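Workshop notebook, Wednesday, December
Juggling props and the street show rig

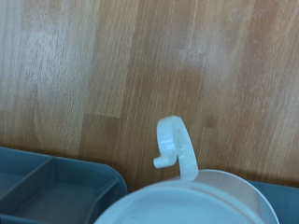

Started at 9 with the practice clubs. The Bedoya set has been through a full season outdoors and the handles are getting sloppy. Took all the end knobs off, cleaned out the grit, put new washers in. One club still rattles when you shake it. I think the dowel has a split up inside the body where I can't reach. Marked it with red tape and put it in the spares bin. Do not pack it for Wallholm.

Weighed the rest on the kitchen scale. Heaviest and lightest are 3 grams apart, good enough for anybody here.

Fire torches next. Wicks on the old ones are down to threads at the top screw. Cut new wick from the roll, 46 cm per torch, and wrapped it tighter than last time. Last time it loosened by the second show and you could feel it wobble in the air. Used the longer screws. Still need to do a test burn, but it was too windy in the yard today, so that waits. Fuel can and the dunk bucket stay in the outside locker. Whoever left the lid off the bucket, please put it back on.

Short unicycle: the seat post was slipping again. The clamp bolt was stripped, which explains why tightening it did nothing. Swapped in one from the junk drawer. Rode it up and down the alley for ten minutes with no slip. Left pedal still clicks. I have regreased it twice now, so the next thing to try is the bearing.

Bucket drums: the big one has a crack running from the rim and sounds dead. The paint store is giving away empties again, so pick up a couple on the next run. Get the thick kind. The thin ones are louder for a week and then they go.

Amp and battery. Priltell box says 1,000 charge cycles and our log has it at 1,264, so no complaints, but it quit early at the last two shows. Charged it full and ran the music loop at show volume from 1:15. It died at 3:40. We need it to cover two shows and the gap between them, and it won't. Asked Pedach for a price on a new cell. No answer yet.

Packing for Wallholm: same order as before, torches last in and first out. The hat and the rope for the circle go in the front pocket of the drum bag. We lost twenty minutes hunting for the rope last time.

To do
Test burn when the wind drops
Pedal bearing
Two buckets, thick
Call Pedach again about the cell
New tape for the edge of the dance mat, the old stuff leaves glue on the pavement

Stopped at 5. Swept up the wick ends, there is still some fluff under the vise.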